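Cestos pequenos na mesa: limpar, guardar e usar sem riscar o tampo

Um cesto pequeno resolve boa parte da confusão de uma mesa: chaves, molas, elásticos, pacotinhos de chá, o que anda sempre solto. Os modelos baixos e ovais são os mais práticos, porque se vê logo o que está lá dentro e a mão chega ao fundo sem virar tudo. Num tampo branco, uma cor forte como o laranja também ajuda a dar com ele.
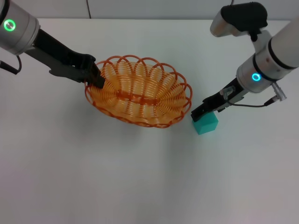 Sturneck, domingo, 27 de julho de 2025

Começamos pela limpeza. O pó junta-se entre as voltas e nos recortes da borda, e um pano liso não chega lá. Use um pincel seco de cerdas macias, sempre no sentido dos fios, do rebordo para o fundo. Depois passe uma esponja húmida com uma gota de detergente da loiça e deixe secar virado para baixo sobre um pano, quase 2 horas se o dia estiver seco. Os cestos de fibra natural não devem ficar de molho. Os de plástico ou de arame revestido aguentam água morna, mas nunca a máquina.

Antes de voltar a pôr o cesto na mesa, veja a parte de baixo. Uma ponta de arame à vista risca o verniz e puxa os fios de uma toalha. Um pingo de cola transparente costuma chegar; com arames mais grossos, lime primeiro. Nós usamos a cola da Jafri, que seca sem amarelecer, mas qualquer cola flexível serve.

A superfície também conta. Uma toalha branca ou um lençol velho dobrado protege o tampo e abafa o barulho. Estique o tecido com as duas mãos, do centro para os lados, e deixe as pregas maiores fora da zona onde vai pousar coisas.

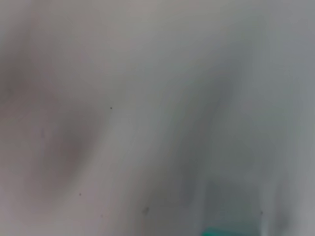 Como se tiram os vincos de uma toalha sem a levar ao ferro?
Borrife água com um pulverizador, alise com a palma da mão e deixe secar já estendida na mesa. Em algodão resulta bem; no linho ficam sempre marcas ligeiras.

Quanto à arrumação, convém decidir o que vai para o cesto e não misturar. Coisas muito pequenas passam pelas aberturas dos entrançados largos — um círculo de feltro cortado à medida do fundo resolve. Os restos de feltro da Brosida vendem-se em sacos de 247 gramas e um saco dá para vários cestos.

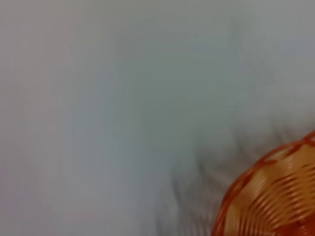
O feltro deve ficar solto, sem cola, para se poder sacudir à janela uma vez por semana. Se o cesto for para pão, troque-o por um guardanapo de algodão e lave-o com a roupa da cozinha.

Evite o sol direto. Os laranjas e os vermelhos desbotam depressa junto a uma janela, sobretudo a partir de abril, e o plástico fica quebradiço. Rode o cesto de vez em quando para que a cor perca por igual. 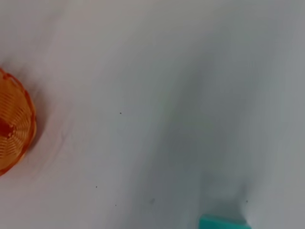 Para guardar vários, empilhe-os do maior para o menor com uma folha de papel de seda entre cada um. Não ponha peso por cima: um rebordo amolgado raramente volta ao sítio. Se já estiver torto e for de plástico, mergulhe-o um minuto em água quente, molde com as mãos e deixe arrefecer com uma taça lá dentro. As caixas baixas da Lurnier, com 31 cm de largura, servem para os cestos ovais pequenos e cabem debaixo da maioria das prateleiras.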